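Viken adds kitchen scenes to its robot practice software

6 December 2018

Print this page | E-mail this article

Viken has released a kitchen pack for Grillatetti, its software for trying out robot arms on screen before any hardware is bought. The pack holds 35 rooms, with working layouts for ovens, hobs, worktops and wall units, and costs £1,149 for a year's licence. Colleges and schools pay 40 per cent less.

Buyers can change the wall and floor finishes, move the cabinets and put bowls and other items where they like — the arm then has to reach them without hitting anything. A 60-day trial is offered, and owners of the earlier workshop pack can load both together. More rooms are planned for April.

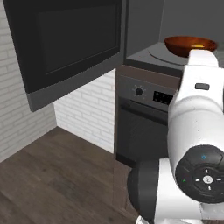 Rimantas Urbonaitė said the price was fair for a small firm, but that he would wait for the April update before paying for a full year.

Related items
Eglītis cuts price of starter gripper kit
Kolar opens repair service for older arms
Viken workshop pack: first look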